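Section 4: Setting Up Local Multiplayer

This section applies to the Zidell handheld console when it is used with the game Entili. It explains how to pair two consoles, how to create a shared match, and how to trade creatures between save files. Complete the first-time setup in Section 1 before proceeding.

Before You Begin

Confirm the following on both consoles:

- The system software is up to date.
- Entili is installed and has been opened at least once.
- The battery charge is at least 75 percent, or the console is connected to its power adapter.
- Each player has a Flillari profile with a display name.

A Flillari profile created on one console does not transfer automatically to another. To move a profile, see Section 7, Accounts and Backups.

Pairing Two Consoles

1. From the Home menu on the first console, select Settings, then Wireless, then Local Play.
2. Set Local Play to On. The indicator next to the headphone jack turns blue.
3. Repeat steps 1 and 2 on the second console.
4. On the first console, select Find Nearby. The display name of the second player appears in the list.
5. Select the name and press the A button. A pairing code is shown on both screens.
6. Compare the codes. If they match, both players select Confirm.

Pairing is stored until it is removed by either player. To remove it, open Local Play, highlight the name, and hold the X button until the name is cleared.

Caution: Do not select Confirm if the codes are different. Select Cancel on both consoles and begin again from step 4.

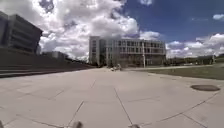 Local Play uses a direct signal between consoles and does not require an internet connection. Walls, metal furniture, and household appliances may reduce the range. If matches are interrupted indoors, move both consoles into the same room or play outdoors. On a broad concrete plaza under a bright sky, set screen brightness to High and turn off Auto Dim, which can respond slowly to changes in daylight. Wireless performance is not affected by the brightness setting, although the battery drains faster.

Creating a Shared Match

1. Start Entili on both consoles and load a save file.
2. The host selects Multiplayer from the title menu, then Host Match.
3. The host chooses a format. Standard allows teams of 4 creatures. Duel allows teams of 2.
4. The guest selects Multiplayer, then Join Match, and chooses the name of the host.
5. Both players select a team and press Start.

Level limits are set by the host and cannot be changed after the guest has joined. Creatures above the limit are lowered to it for the length of the match and return to their normal level afterward. Held items remain active unless the host has turned them off under Match Rules.

Note: Experience points are not awarded in shared matches. Win and loss totals are recorded in the player card of each profile.

If a player leaves during a match, the remaining player may wait or end the session. A session ended in this way is recorded as incomplete and does not count as a loss for either player.

Trading Creatures

Trading becomes available after the player has reached the town of Gendbridge and spoken to the clerk at the exchange counter.

1. Both players enter the exchange building and select Trade.
2. Each player selects one creature to offer. Creatures marked with a lock symbol cannot be offered.
3. Review the summary screen. It lists the name, level, moves, and held item of each creature.
4. Both players select Accept. The game saves automatically during the exchange.

Caution: Do not turn off either console, close the game, or enter Sleep mode while the save symbol is displayed. Doing so may damage the save file. Traded creatures cannot be recovered by loading an earlier backup.

A creature received in a trade may refuse instructions if its level is higher than the player's current badge allows. Earn the next badge or use the creature after the restriction has been lifted.

Troubleshooting

The other console does not appear in the list. Check that Airplane mode is off on both consoles. Close any download in progress and select Find Nearby again.

The message "Version Mismatch" is displayed. The consoles are running different versions of Entili. Highlight the game on the Home menu, press the Options button, and select Check for Update on each console.

The Trade option is gray. The player has not spoken to the clerk in Gendbridge, or has only one creature in the active team. Withdraw another creature from storage and return to the counter.

For connection problems that occur in online matches, see Section 5, Online Play.

Section revised 2023-08-23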